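Looking after a gaming corner: tips for the desk, the mat and the kit

A computer that runs a big online game for several hours an evening gets dirtier than one used for letters and bills. The fans work harder, the keyboard sees more crumbs, and the mouse hand stays in one place long enough to wear a patch. Most of the jobs on this page take a few minutes and need nothing you won't find under the sink or in a toolbox.

Before you start

Shut the game down properly, then the computer, then switch off at the wall. If you play something with a long patch to download, such as Falisness, let it finish first. Take drinks off the desk. Have a dry paintbrush ready, a lint-free cloth, a bowl of warm water with one drop of washing-up liquid, and a towel to put things on.

Keyboard

Unplug it, turn it over and tap the back firmly. Run the paintbrush between the rows from left to right, then tip it out again. Keycaps on most mechanical boards pull off with a wire puller, but photograph the layout on your phone before you do. Wash the caps in the bowl and leave them overnight on the towel, open side down. Don't put the board itself anywhere near water. The movement keys get greasy first, so wipe those once a week and leave the rest until the monthly clean.

Mouse

Grime collects on the feet underneath and drags. Scrape it off with a wooden cocktail stick, never a knife. Wipe the sensor window with a dry cotton bud. If the wheel skips when you scroll through your bags or zoom the camera, blow across it in short puffs while turning it.
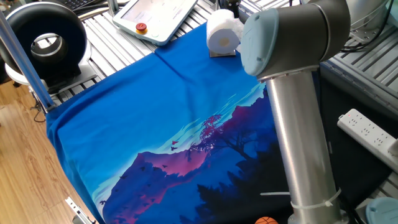
Cloth mouse mats, the large desk-sized sort that come with collector's boxes, can nearly all be washed by hand. Run a few inches of lukewarm water into the bath, add a little liquid soap and work it in with a soft sponge. Never scrub a printed area hard, and try a corner first if the colours are strong. On any cloth with a plain blue top and a landscape printed along the bottom, like the one in the photo, I would start at the plain end and go over the print last with clean water and a light hand. Roll the mat in a towel to press the water out and dry it flat, away from the radiator. Hanging it over a rail leaves a ridge that you will feel under the mouse for weeks.

Headset

Ear cushions crack where sweat dries on them. Wipe them with a damp cloth after a long raid and let them air before they go on the hook. Fabric ones usually unclip and can be washed in the same bowl as the keycaps. For the microphone foam, squeeze it in soapy water, rinse and leave it until completely dry. If your guild says you sound muffled, check the foam before you buy anything.

Dust in the case

Stand the computer on a hard floor or outside the back door. Take the side panel off, hold each fan still with a finger and brush the blades. Filters at the front and underneath slide out and can be rinsed under the tap, but must be bone dry before they go back. In a house with a cat, do this every 2 months. A case on carpet clogs far sooner than one on a shelf, and an offcut of board underneath helps a good deal.

Cables

Hook-and-loop strips are better than plastic ties for anything you may want to move, such as the headset lead. Keep the plastic ones for power leads that stay put, and don't pull them tight enough to pinch. Put a scrap of masking tape on each plug and write on it what it belongs to.

Discs, boxes and codes

Old game boxes fade in sunlight, so shelve them away from the window. I have 151, counting the Dunleavy adventure series and two copies of Nira, and they stand upright in banana boxes lined with brown paper. Keep paper manuals inside their own boxes and put a bag of silica gel in each crate. Activation codes printed on card rub off with handling. Copy them into a notebook, and keep the notebook somewhere other than the desk.

Screen

Dry cloth first, then a barely damp one. Spray nothing on the panel. Window cleaner can take the coating off a matt screen.

A note on snacks

Eat with a fork or chopsticks, or out of a bowl with a spoon. Crisps are the worst thing for a keyboard, closely followed by toast. In November, when Distska runs its winter event and I am at the desk most nights, I put a side table 10 inches lower than the desktop to my left for the mug and plate – a spill there lands on the floor and misses everything with a plug on it.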